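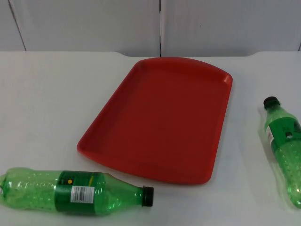
El mes pasado, en enero, fui a la jornada de puertas abiertas de Trindiso, un taller donde enseñan a los robots a hacer tareas de casa. Os lo quiero contar porque salí con la cabeza llena de cosas y porque varios me habéis escrito preguntando cómo aprende un robot. ¡Pues vamos allá!

Llegamos a las diez de la mañana y había una cola larguísima. En la entrada te daban una pegatina con un número (a mí me tocó el 50, la llevo en la funda del cuaderno) y te mandaban con tu grupo. El nuestro empezó por la sala Pescombe, que es la de recoger la mesa.

¿Y qué hay que recoger? Pues una bandeja roja y dos botellas verdes de refresco, tumbadas y con su tapón negro. El trabajo que nos explicaron es poner las botellas en la bandeja. Seguro que estáis pensando: «¡Eso lo hago yo con los ojos cerrados!». Yo pensé lo mismo. Pero haced la prueba en casa y fijaos en todo lo que decide vuestra mano sin preguntaros nada: por dónde agarra, cuánto aprieta, cuándo suelta.

Un robot tiene que aprender cada una de esas cosas. Primero necesita saber dónde está la botella, y para eso usa una cámara, que viene a ser su ojo. La cámara le manda una imagen y el ordenador busca en ella formas y colores. El rojo de la bandeja se distingue muy bien sobre una mesa blanca. El plástico verde y transparente es más pillín, porque brilla, deja pasar la luz y hasta tiñe un poquito de verde la mesa. ¿Dónde acaba la botella y dónde empieza su reflejo? Nosotros lo sabemos de un vistazo, el robot se lo tiene que estudiar.

Luego está lo de rodar. Una botella tumbada, si la empujas sin querer, se te escapa. El brazo de Trindiso se llama Skellitetti (nos pasamos la mañana intentando decirlo deprisa, probad vosotros) y tiene una pinza con la que agarra las cosas. Si baja un poco torcida, ¡adiós botella! Y si aprieta demasiado, el plástico cruje y se abolla.

¿Cómo se aprende entonces? Practicando, igual que vosotros con la bici. Una persona mueve el brazo con unos mandos y hace la tarea entera, y el ordenador lo va guardando todo. Cada vez que se hace la tarea completa se llama «demostración». Para esta mesa llevaban guardadas 829, y en todo el taller 1481. Me pareció una barbaridad y me dijeron que se quedaba corto.

Además, entre una y otra cambian las cosas de sitio. Una botella más cerca, la otra girada, la bandeja un poco a la izquierda... Si estuviera todo siempre igual, el robot se aprendería el camino de memoria y se liaría en cuanto alguien moviera algo.

Después nos dejaron coger los mandos – por fin – y tuve tres intentos. En el primero tiré la botella al suelo. En el segundo la agarré por el tapón y se me resbaló. En el tercero la dejé dentro de la bandeja y mi grupo aplaudió, qué vergüenza y qué alegría.

Para jugar en casa: poneos unas manoplas de cocina, tapaos un ojo e intentad colocar dos botellas vacías de plástico en una bandeja. Con cuidado y sin nada de cristal cerca, ¿eh?

Otro día os cuento lo de la sala Olaniyan, donde doblaban calcetines.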